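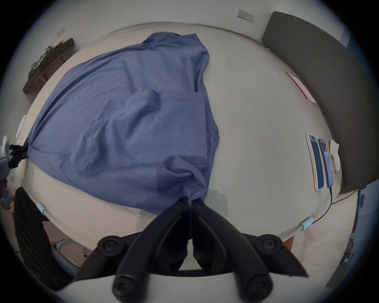 Laundry has been on my mind all day, which is a sad thing to write in a diary, but there it is. I fold clothes for a living (well, I run the wash-and-fold counter at Nnaji, so I fold clothes and I also argue with people about missing socks) and my cousin Oluwatosin keeps telling me my job has maybe five years left in it. He reads a lot of articles. And every time he starts up I think of a blue thing lying on a cream tablecloth, all rumpled, with one black gripper pinching a twisted bit of it at the bottom and another gripper holding a corner way over on the left, and I want to ask him okay, so which part of that is the sleeve? I've been doing this for years and I'd have to pick it up and shake it before I told you anything. A seam, some wrinkles, a kind of dark curled opening that could be a neck or could be the bottom or who knows. That's where the job starts, way before any folding.

So Oluwatosin came by for lunch and we had the whole fight again over leftover rice. His side is that machines already build cars. My side is that a car door is the same shape every single time you reach for it. He said a shirt is only a flat car door. I laughed so hard I had to put my fork down, and then he got a little offended, and then he ate the last of the plantain, so I guess we're even.

To be fair to him (I'm trying to be fair in here, since I wasn't at lunch) the shop does have machines and I'd quit tomorrow if you took them away. Washers, dryers, the big ironer for sheets that came off a truck from Zenderberg with no manual. You feed a sheet in and it comes out flat and hot and gorgeous! But somebody has to find the corners first. That somebody is me. Finding the corners of a wet king-size sheet that's been married to a duvet cover in the dryer is the entire skill, and the ironer gets all the compliments.

Last November a salesman from Hurneck came in with a brochure for a folding machine. $3590, which I thought was a typo at first, I expected way more. Then I read the small print and you have to clip each shirt on by hand, right side out, buttons done, collar facing you. By the time I've turned a shirt right side out and done the buttons it's basically folded out of pure embarrassment. The salesman said it would save me 30 minutes a day. I asked if it did fitted sheets and he turned to the page about the warranty.

I kept the brochure though. It's in the drawer with the takeout menus.
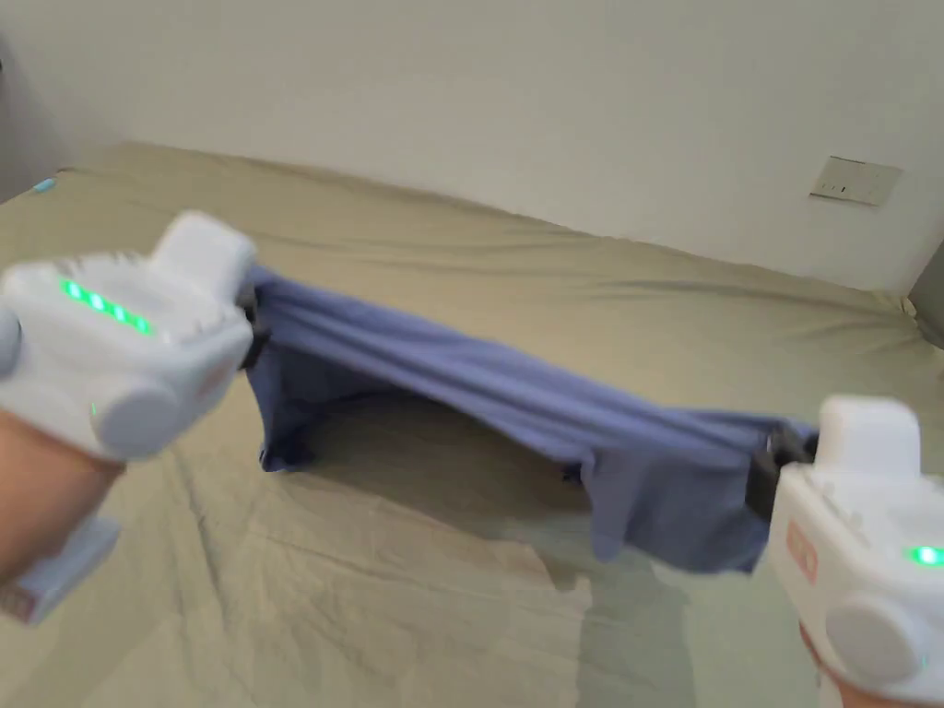 Photo: Binta Bako

What I keep going back to with Binta's picture is the top edge. The blue cloth is pulled tight in a line from one gripper to the other, and right under that line it all goes slack and does whatever it wants, with a hollow on one side and a flap hanging down toward the bed. I know that flap. I fight that flap all day long. You get two good points on a piece of clothing and you feel like a genius, and then the rest of it just hangs there waiting for a third hand. And these are grippers with a person's hands on them, mind you, so all the thinking is still being done by somebody with a brain and elbows. I don't know what came next, whether it got laid down nice or ended up in a heap on that khaki sheet, but if you asked me to bet I'd want to see the next fold before I put any money down.

I showed it to Oluwatosin and he pointed at the green lights and said see, see how modern. I said my rice cooker has a light.

But okay. Something did bug me about it after he left, and I may as well put it down. When I fold I don't only pinch. I slide my fingers along the edge, I sort of roll the fabric between my thumb and finger to feel if I've got one layer or two, I use my chin (don't tell the customers), I smooth with the side of my hand. If you handed me a pair of jaws and took all of that away I'd be terrible at it. I'd be a beginner again! And yet I bet I'd get better in a week or so. I'd figure out some new dumb trick, like swinging the shirt a little so the bottom half flips under. So maybe a machine could find its own dumb trick too and it won't look anything like mine. That was an uncomfortable thought to have while scrubbing a pot.

Then the Flivo got stuck under the couch and I felt better. I do love that little vacuum, I really do, it's the best thing I bought all year, but it has eaten one phone charger and the fringe off the bathroom mat, and it treats a sock on the floor like a mountain. I have to tidy the whole living room before I can let the cleaning robot clean. I told Binta that on the phone and she said that's the same as people who vacuum before their mother visits. She also said I should stop bickering with my cousin and ask him to come work one Saturday rush at the counter. I love her.

Shop stuff, before I forget. We did 94 shirts for the restaurant people, all black, all with that awful slippery collar. Order 371 still hasn't been picked up and I've moved that bag so many times I feel like we're related. The second dryer is squeaking again on the left side. Need to buy more of the blue tissue and call about the scale.

If I had to say where I think it stands, for my own record, so I can look this up later and be embarrassed: towels, soon. Towels are square and forgiving and they don't have opinions. Pillowcases, okay. T-shirts, if somebody spreads them out first, and I've explained how I feel about that. Little kids' pants with one leg inside out and a tissue in the pocket, no way. Fitted sheets, never, I'll be buried in one.

Oluwatosin wants it in writing that he said five years, so fine, he said it on July 27, 2019, at my kitchen table, with his mouth full. Whoever is wrong buys dinner. He wanted to know if it counts when the machine does it slowly and I said slow is okay but it has to do the socks too, matched, from a full basket, and he went quiet and asked if we could leave socks out of it.

We're leaving socks in. My own laundry is still sitting in the dryer downstairs and I'm going to bed.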